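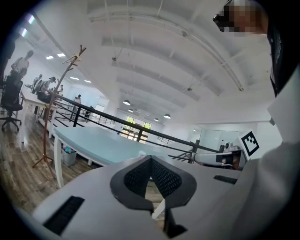
Beltgate Fit-Out Group, upstairs notebook

Filed under: Notebook / Lighting & Furniture

November, entry by Chantal Lemieux

Back on the upper level to look at the lighting again, as I don't believe the Kowalchuk report. It claims an even spread across the whole floor. I'd like to know where they stood. The dome pendants hang at different heights, there are rectangular ceiling lights in a line down one side, and with a white ceiling and white walls everything looks bright by day whatever you fit. None of that says much about a November afternoon at half past four.

Their average is 291 lux. An average of what? The sheet lists 27 readings and no plan to show where they were taken. I got 33 fewer at the railing than their figure for the same spot, with the same model of meter. Could be the weather. Could be that mine wants calibrating. I'm not signing either set yet.

The railing itself I have no quarrel with. Thin horizontal bars let the light through to the lower level, and a solid panel would have been worse. Gandwood's suggestion of frosted glass can stay in the drawer.

The light blue table is meant to be the "quiet working spot". In front of a railing, over a lower level? Sceptical. The rounded top is pleasant and I like the colour against the brown planks. I still say people will put things down on it and walk off.

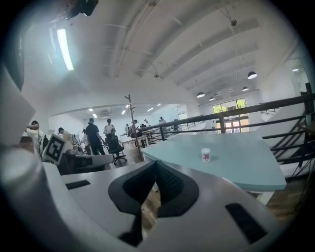 Stairs and the window side

Strong daylight comes in over the white stairs, and the Proninbridge people want a blind there. I'd hold off. They have complained about glare 9 times, always in the morning, and a blind would take the light off the steps all day. Try shifting the table first, it costs nothing.

To do: repeat readings after dark, mark each position on a plan, ask Kowalchuk for theirs (again).

Comments

tbg: The meter was calibrated in the spring. I'd trust yours.

Proninbridge desk: Moving the table won't help whoever sits facing the window. We did say this.

C. Lemieux: Then turn the chair round. Will look at it once the evening readings are in.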